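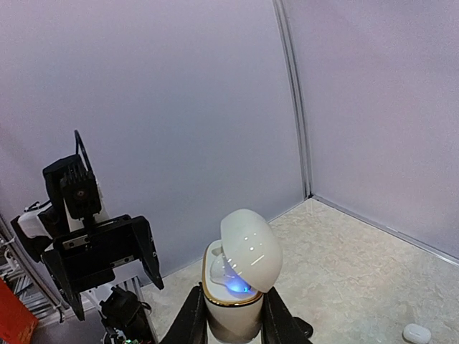

Figure 1. White charging case with the lid open.

4.2 Self-reported listening time

We doubt that the diary figures mean what earlier work takes them to mean. Of 371 commuters, many wrote the same number every day for 14 days, a habit Raju and Goh read as stable behavior. It may only show people copying yesterday's line. The 2381 entries from the Delline route look no better, and the May refresher did little to help. 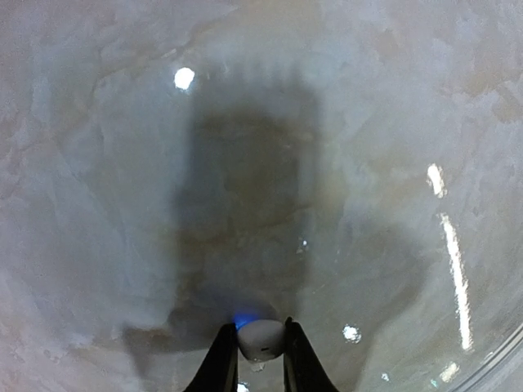
Figure 2. Small grey-white item over a marbled surface.

Sumampouw's correction assumes that errors cancel out. We found no support for that, and leave our totals uncorrected.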